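Quitting support boards > Nicotine > Patches and gum

Two weeks off vaping and my sleep is a wreck

clandenmom
7 September 2021
Hi all, long-time reader here. I vaped from July of last year until two weeks ago, and I'm on the patch now. Days are fine (better than fine, I can smell my coffee again!) but I wake up at all hours with the wildest dreams. Do you take the patch off at night?

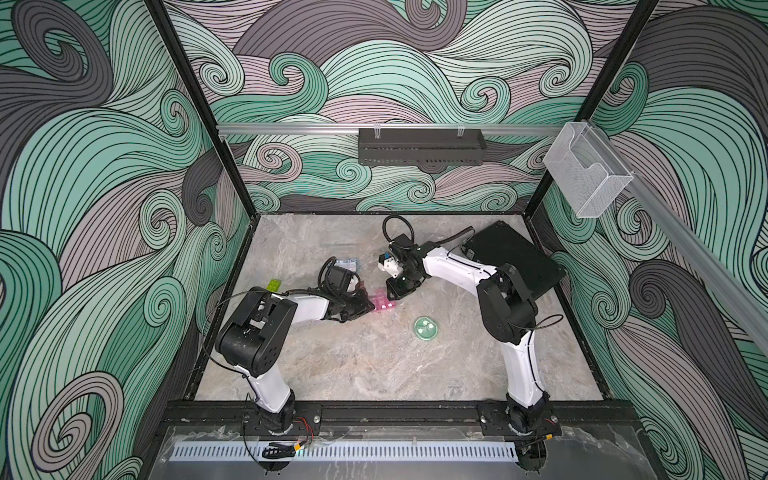
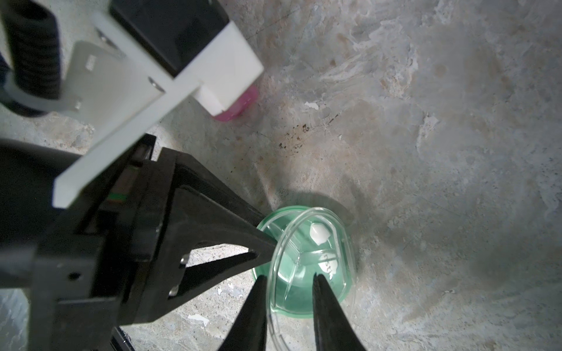

Curly-patterned walls in the first, gray concrete in the second

stivley_walker
Oh, I remember those dreams! Mine stopped once I took the patch off at bedtime - my pharmacist was fine with it. Hang in there, you're doing great.

Baoshan Zheng
I'd be a little careful with that one. I tried it, and the cravings before breakfast were so fierce that I bought a pack on the way to work. Keeping it on overnight was the better deal for me, dreams and all. Do ask your own doctor, though.

stivley_walker
Fair enough, Baoshan, but I smoked for 36 years and mornings never bothered me. I guess we're all built differently.

ultby_jo
Could be the coffee too? I cut mine off at noon and slept so much better.

clandenmom
Thank you, you kind people. I'll call the pharmacy tomorrow before I change anything, and I'm switching to decaf after lunch (wish me luck).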